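Questions about wrapping paper and parcels
Nimer Paper Shop, Pralbridge

We receive many of the same questions by e-mail, so I have collected the answers on one page. If your question is missing, please write to Bronwyn Halliday at the shop desk.

Which paper should I choose for a parcel?
For books and clothes, the Polat brown is enough. For anything with corners, take the Gastine, which is heavier and does not tear so easily on the fold.

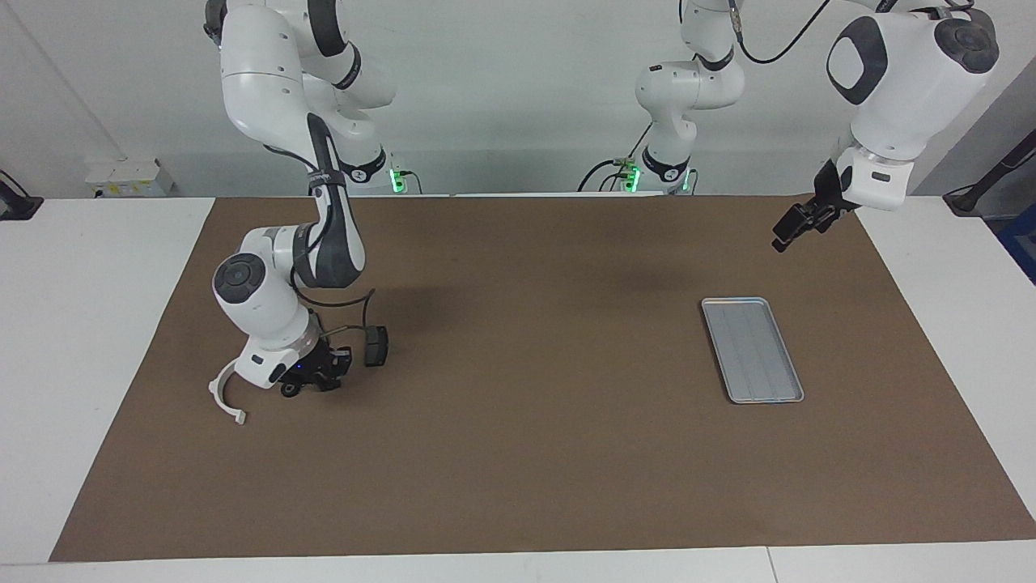
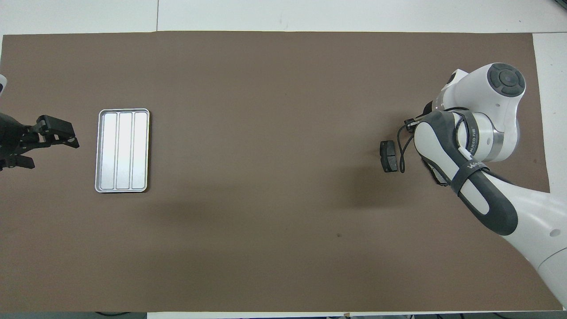
Brown paper spread on a white table.

How big must my sheet be?
Put the string once around the box and add the width of your hand. This is the length of your sheet. For the other direction, take the length of the box plus its height two times.

Do you sell single sheets?
Yes, from 9 sheets we also give a small discount. A full pack has 84 sheets and comes flat, never rolled. We have 381 packs of Polat in stock until July, and after this the price will change a little.

My paper came with a curl. Is it damaged?
No. Leave it under some heavy books for one night - not near a radiator, please.

Can I write the address directly on the brown paper?
You can, but use a thick black marker. Pencil and blue pen are difficult to read for the post office. I prefer a white label.

Can the paper be recycled?
Both kinds can go with normal paper. Remove the plastic tape first. Paper tape can stay.

Do you deliver outside Pralbridge?
We do, but only full packs. For orders over 4,000 sheets, ask us for a price before you order, as we must book a truck.

Can I return an open pack?
Unfortunately no. Closed packs we take back with the receipt.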